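De: Ayodele Amadi
Para: lista-cozinha
Assunto: Re: [cozinha] Pratos, outra vez

Cheuk-hei Yu escreveu:
> Boa tarde a todos. Voltaram a faltar pratos no armário de cima. Comprámos
> os Jundau em outubro e já não consigo pôr a mesa sem misturar cores.
> Proponho passarmos tudo a branco e acabar com a conversa. A Grotama faz
> 105 euros pelo conjunto, com entrega.
> CY

Cheuk-hei,

Contra o branco tenho uma objeção prática: a mesa é branca. Quem já pousou uma chávena branca naquele tampo às sete da manhã sabe do que falo. Passámos um inverno inteiro com pratos brancos e a Remedios ainda tem a cicatriz no mindinho.

Quanto à mistura de cores, confesso que não me tira o sono. Um azul-claro ao lado de um verde-claro não ofende ninguém, salvo talvez o Fulgencio, que tem opiniões sobre o verde e as exprime por escrito. São os dois rasos, com o rebordo baixo e aqueles círculos no fundo onde o molho se instala para sempre. Se servem para arroz, servem para a lista.

Os 105 euros, peço desculpa, mas com esse dinheiro arranjava-se a torneira, que pinga desde que o Chih-ming a «afinou». Ou comprava-se um escorredor decente, coisa que pedi em quatro mensagens, todas arquivadas com carinho.

Contraproposta:
- cada um vai ver à secretária e devolve o que lá tem (sim, o prato debaixo do vaso também conta);
- os azuis ficam na prateleira da esquerda, os verdes na da direita;
- os Benard lascados vão fora, sem cerimónia fúnebre.
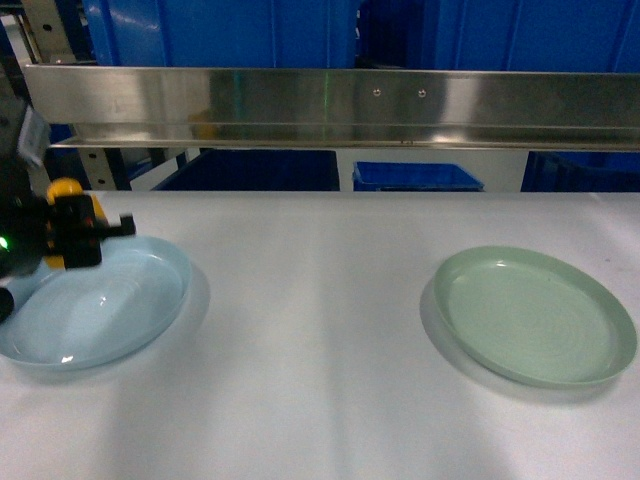 Se daqui a um mês continuarem a faltar, aceito discutir a Grotama. O branco, não.

Ayodele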